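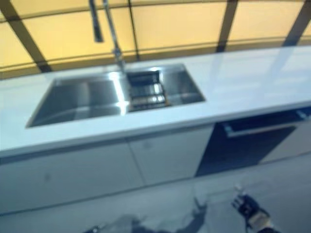

Aino Pesonen had heard it would do the dishes, and she said so to the whole front row before she had even unbuttoned her coat, because she had come in on the early bus from Hanunden for exactly that and she wasn't going to be put off with waving.

The young man from Kirkoron laughed, kindly enough, and promised her she would see something better than waving. It was February, a little after two in the afternoon, and the hall at Pitkänen was warmer than any kitchen Aino had ever kept. She had cooked in hers for nearly 50 years, first for her brothers and then for her own, and she looked over that long white counter the way she looked over other people's gardens.

"Where does the soap go?" she asked.

He wrote it down! He truly did, on the back of a program, and then he started telling everybody about Adedel, which was their name for the robot, and how it had practiced reaching for a cupboard door 170 times since breakfast.

"And how many did it get right?"

"All but 8," he said, with the look of a boy bringing home a decent report card.

Aino thought of her youngest, who at twelve couldn't pass a cupboard without leaving it open, and she felt herself softening toward the thing. She moved her handbag off the next chair, in case anyone wanted to sit, and folded her hands to watch.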